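Lalbridge Neighbors Help
Law & Courts > Small offenses

Cited for trespassing at the old Civier lot, do I need a lawyer?

Posted by uvedero_kid, 7 September 2020

I got a ticket for cutting through the fenced lot behind Civier on my way home. The paper says misdemeanor and lists a fine of up to $2,000. I have never been in trouble before. Can I just mail in the money and be done?

Euan Tosh
Please don't pay it yet! Paying usually counts as a guilty plea, and then you have a misdemeanor on your record. I went through this in March and it went so much better than I feared — I asked at my first court date about diversion, did two Saturdays of park cleanup, paid a $160 fee and the case was dismissed. Call the public defender's office before your date too. They were wonderful with me, really patient. And go look at whether there was a sign on the fence, it can matter a lot!
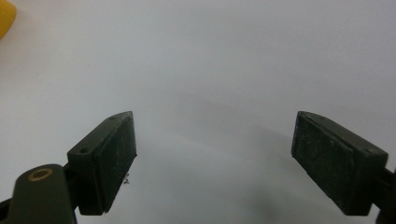
White surface, yellow object at upper left

m_alipour
cost me $430 all in, different judge. Just show up on time

gatepost
Agree with Euan. Bring the ticket with you and ask the clerk if you qualify.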